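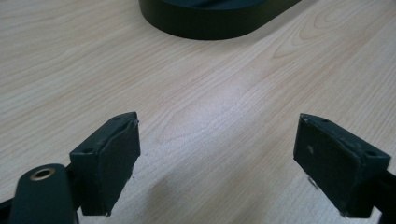 Re: [gestirstead-wood] Clovau hardwax on a pale top, second coat tacky

Fotini Karagiannis wrote:

> I put the second coat of Clovau on my work table last night and it is
> still tacky this morning in patches, mostly toward one end. The first
> coat went on fine. I sanded to 180 before starting, wiped down with a
> dry rag, applied with a white pad, and left it. The can says 72 hours
> to full cure but it also says dry to the touch overnight, so I am not
> sure which number I should be looking at.
>
> Second question. I want to keep the top as light as it is now. Is the
> clear going to yellow it, and if so is the version with white pigment
> any better? Bakalis only stocks the clear.
>
> Third, what do people put between the table and anything with rubber
> feet? I had marks on the old top that never came out.

Taking these in order.

1. Tacky patches

Overnight is the number that matters for touch. Full cure is when you can put water on it or leave something heavy standing. If it is still sticky after a night at normal room temperature, there is too much material on the surface. Hardwax oil needs air to harden, and a thick film skins over and stays soft underneath.

You mention applying with a pad but you don't mention buffing off. That is my first suspect. On a first coat the bare wood drinks most of what you give it and you can get away with leaving the excess. By the second coat the pores are mostly full and nearly everything you put on stays on top. The end where you finished is often the worst, as the pad has been reloaded and you have stopped spreading.

To fix it:

Take a clean white pad and a very small amount of fresh oil, rub it over the tacky areas until they loosen, then wipe everything off with lint-free cotton. Keep turning the cloth. Stop when a dry section of cloth moves freely with no drag. Then leave it with a window open and don't touch it until the next day.

If it has gone past loosening (gummy, comes up in strings) let it harden for 4 days, scrape lightly with a card scraper, and go over it with 320. Sanding it while it is soft just loads the paper. I used half a pack of Stisix discs learning this.

Lay the used rags flat outdoors to dry, or put them in a metal can of water with a lid. Oil rags wadded up in a bin can catch fire by themselves.

2. Color

Clear oil will darken pale wood by about as much as wiping it with water does. Try that on the underside and you have a fair preview. After that there is some slow ambering, from both the oil and the wood. I can't separate the two on my own bench.

The pigmented version does offset this, but the pigment only does its job in the first coat, against bare wood. Over two coats of clear it will sit on the surface and streak. If you want it you would have to sand back to bare, and I would not do that for a top that is otherwise sound. If you do sand back, stop at 150. At 180 and above the pigment has less to hold on to and the result is patchy.

Bakalis will order the white one in if you ask at the counter. It took 7 working days when I did it in June.

3. Rubber feet

The marks are plasticizer moving out of the rubber and into the finish. Heat and weight speed it up. Wiping does nothing, as the stain is in the film. Felt, cork or plain glass between the two will stop it. Silicone feet are usually all right but I have seen one set that left a ring, so test on the underside. Cheap foam drawer liner is as bad as rubber and sometimes sticks as well.

For the old top, if you still have it: a ring in hardwax can sometimes be cut out with 240 and spot repaired, feathering past the edge of the mark by a couple of inches. A ring that has reached the wood will stay.

One more thing on prep. A dry rag leaves dust in the grain. Vacuum with a brush head, then wipe with a cloth barely damp with water, and let it dry fully before oiling. Any grit left in the first coat you will feel in the second.

Let us know how the loosening goes. If the patches come back after a thin coat wiped properly dry, tell us the room temperature and how old the can is. Mine went off 2 years after opening and never hardened at all.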